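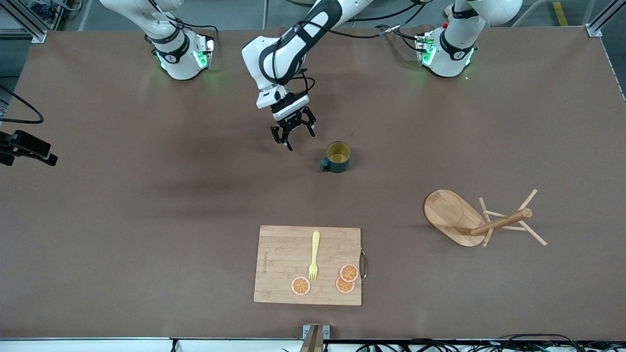
My sister Elsa Tveit asked me at dinner in May when she could buy a robot that does the dishes. I have been reading about household robots for a few years and I still didn't have a good answer for her. I said not soon. She said people have been telling her that since she was a kid. So I've tried to write down what I think, and she can read it here instead of asking me again at Christmas.

Take the end of breakfast. There is a mug on the table, a cutting board with a fork and a few orange slices still on it, and the mug tree has fallen over. I can clear that in less than a minute while talking on the phone. For two arms with grippers it is a long list of separate jobs, and most of them are hard in different ways.

The mug is the easy one. It's upright, it has a handle, and there is space around it. Picking up a mug from an open table is something I'd expect a decent setup to do now, most of the time. Hanging it up is another matter. First the tree has to be stood back up. It's lying on its side with the pegs pointing every which way, so you have to grab the pole and miss the pegs, then turn the whole thing until the base is flat on the table. Then the mug has to go on a peg by its handle, and a handle opening doesn't leave much room for error. My own kids got this wrong until they were five or so.

The fork is thin and lies flat on the board. People slide a fingernail under a fork or pinch it from the sides without thinking. Two stiff fingers coming straight down have to be very close to the right height, or they either miss it or push into the wood.

Then the orange slices. They're soft, and two of them overlap. Squeeze too hard and you have juice on the board, too gently and the slice slips. If I were doing it I'd skip picking them up at all. I'd lift the board by its metal handle, carry it to the trash and scrape. That is a different plan from "pick up each thing and put it away," and you have to know that you don't want the slices anymore. Maybe you do. Maybe somebody is coming back for them. You'd also want to take the fork off first, which I have forgotten more than once.

Ehsan Shirazi, who I used to work with, thinks I'm too gloomy about this. He packs orders at Prenby and says machines there already do jobs he was told would always need hands. I believe him. But a packing line gets the same boxes all day at the same height, and somebody sets it up so it stays that way. My kitchen table has never looked the same two mornings in a row.

The other thing is time. If a robot took 39 minutes to clear breakfast and got it right, Elsa would say that's useless. I wouldn't mind so much. The dishwasher takes more than two hours and I don't stand there watching it. What I would mind is having to check on it. If it breaks one mug a week, I'm back to doing it myself.

So my answer for Elsa is still not soon for the whole table. Mugs, maybe sooner. She has a dishwasher already and she doesn't load it either.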